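Table Clearing, House Rules
Trallgate test floor, May

Rekha Ahuja wrote the first version of these rules on the back of a delivery slip. We are now on revision 32, and Santosh still wants a word changed in rule four.

Rule one: mess gets set out before the arms are enabled, and then hands stay behind the line. Yes, even for one tomato. 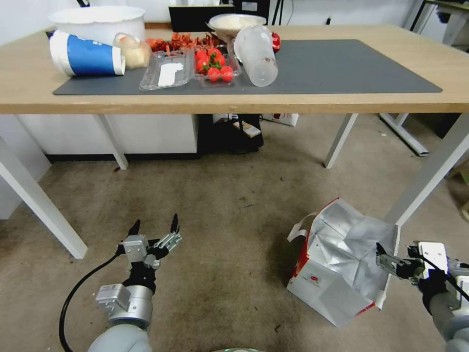 Rule two: food is real and goes in the bin the same day. Shellfish especially – Hemant Nigam signed the log for that one, and he knows why.

Rule three: whoever calls the stop doesn't owe anybody an explanation. The log can have one later, in the box marked Remarks, which fits four words.

Rule four is under review. Send comments to Fuseini Opoku, who has 91 already.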